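Betreff: Re: [zweiarm] Testaufbau Sesis, lohnt sich das?

Am 26. Februar 2023 schrieb Bjartur Hjaltested:
> Hallo zusammen,
> wir überlegen, für das Labor in Ullham das Doppelarm-Paket von Sesis
> zu bestellen. Das Datenblatt von Cairns kenne ich, es hilft mir aber
> kaum weiter. Hat jemand das Ding mit Stoff ausprobiert? Mit Würfeln
> kann es ja jeder. Und wie lange dauert der Aufbau wirklich?
> Gruß, Bjartur

Hallo Bjartur,

ja, haben wir, und ich bin ziemlich begeistert! Wir haben das Paket seit 14 Tagen zum Testen da, Lieferung über Prustau, und seither steht bei uns fast jeden Abend noch jemand davor, der "nur kurz" etwas probieren will.

1. Aufbau
Zu zweit ein Nachmittag. Beide Arme sitzen auf einer gemeinsamen Schiene, man richtet also nur einmal aus. Die Kabel laufen außen an den Armen entlang, da würde ich von Anfang an mit genug Schlaufe an den Gelenken arbeiten (wir mussten nachbessern). Die Kalibrierung hat 20 Minuten gedauert, beim zweiten Mal nur noch 8.

2. Stoff und andere weiche Sachen
Genau deine Frage — und der Teil, der am meisten Spaß macht. Schwarzer, knittriger Stoff ist für die Kameras ja so ziemlich das Gemeinste, weil man die Falten kaum auseinanderhält. Zwei Bilder dazu, erst die Handgelenkkamera, dann der Blick auf den ganzen Platz: 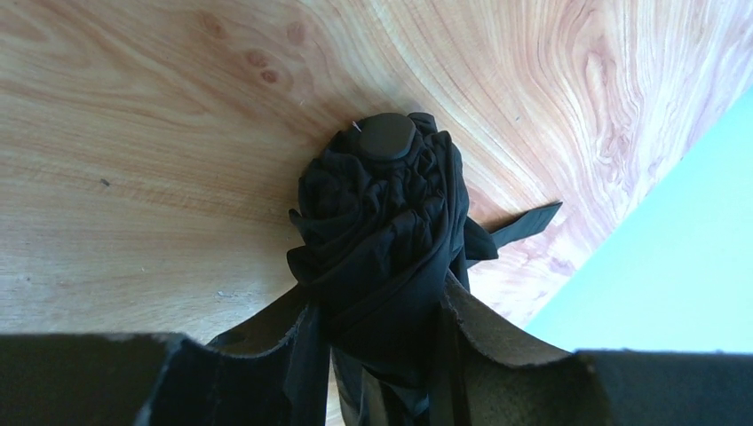
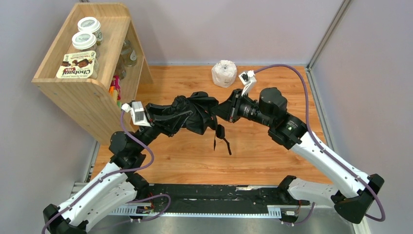
3. Greifer
Die Finger fassen weiches Material schön sanft, auch wenn man etwas schräg ankommt. Bei sehr dünnen Bändern muss man fein positionieren, da geht uns noch einiges daneben. Die Griffkraft lässt sich pro Arm einstellen. In der Anleitung steht das leider erst ganz hinten, unter "Wartung".

4. Software
Läuft stabil. Das Mitschneiden beider Arme samt Kamerabildern klappt ohne Gebastel, und die Beispielskripte sind lesbar, man merkt, dass sie jemand selbst benutzt. Schwach finde ich den Export: lange Aufnahmen muss man von Hand teilen. Cairns hat auf meine Mail dazu am nächsten Tag geantwortet, ein Update soll kommen.

Zum Preis kann ich wenig sagen, wir haben nur das Leihgerät. Frag bei Prustau ruhig nach denselben Konditionen, dann könnt ihr in Ullham erst einmal selbst spielen. Unsere Greifereinstellungen für Stoff schicke ich dir gern — sag einfach, ob du sie als Datei willst oder ob ich sie hier an die Liste hängen soll.

Viele Grüße
Henrike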